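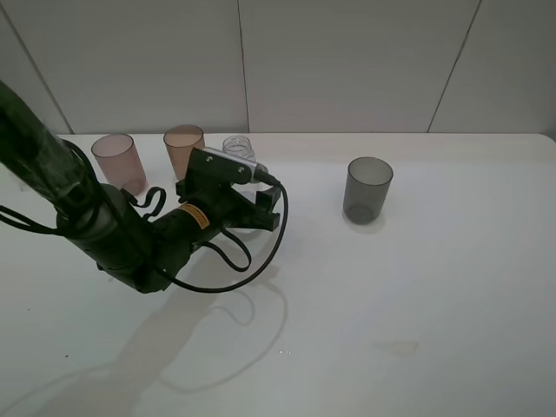 I have been thinking about potlucks again, which my family will tell you is a bad sign. My sister-in-law has started sending out a spreadsheet. There are columns. You sign up for "starch" or "green" and there's a box for allergens, and by the time the day comes everybody knows exactly what will be on the table, and I'm sorry, but I think that takes most of the fun out of it.

I grew up in Brorkumville, where the street potluck was in August and the only rule was to bring enough for your own household and one more. One year we had 4 potato salads. One of them had raisins in it! We still talk about the raisins. I could not tell you a thing about the years when the food came out nicely balanced.

Now, I know the other side of this. Olga Gouveia, who lives two doors down from me now and is a much better cook than I am, thinks I'm being sentimental. Her son can't have nuts, and she spent years standing at the end of long tables asking strangers what was in things and getting a shrug. She's right about that. Put a card in front of your dish and write what's in it, all of it, including the oil. I've done it ever since she told me off, and it takes a minute with a marker. But a card on the day is a different animal from a sign-up sheet three weeks out, and people keep bundling the two together as if you can't have one without the other.

What bothers me about the sheet is what it does to people who aren't sure of themselves. When you can see that Vasco Henriques has put himself down for slow-roasted lamb with two kinds of pickle, you don't type in "chips." You close the tab and say you've got a thing that afternoon. Vitória Caldeira told me she skipped two of these before she finally came, and what she'd wanted to bring was a pan of rice with egg through it, her grandmother's. She thought it looked too plain next to the others on the list. When she did bring it the pan was scraped clean before the lamb was even carved, and Vasco (a good sport) went back for the crust on the bottom.

The other thing is money. Nothing on a sign-up sheet says you have to spend a lot, but watch what happens once somebody writes down a fancy cheese. The next person goes a little fancier. I've done it myself, I once bought a jar of something with truffles in it for a picnic in a park. In a park! It tasted like a basement. When you don't know what's coming you cook what you already cook, and most people's Tuesday food is a lot better than their showing-off food.

I'll give the planners this much, size matters. My friend Natália used to run the summer lunch over in Grornent, and when it was 30 or 40 people she just let it happen. Then it got to 500 one year and she says you can't wing that, you'd run out of forks, let alone food. Fine. If you're feeding 500 people, make your spreadsheet, make two. My sister-in-law has eleven people coming, and three of them live in her house.

And yes, sometimes it goes wrong. I've been to one where it was nearly all dessert. We ate pie, then somebody walked down to the corner for bread and a couple of roast chickens, and we ate those after the pie, in the wrong order, sitting on the steps because we'd run out of chairs. The kids thought it was the best meal of their lives.

So I've put myself down in the "green" column like I was told, and I've left the description box blank. It'll be beans, probably. She's already texted me twice to ask.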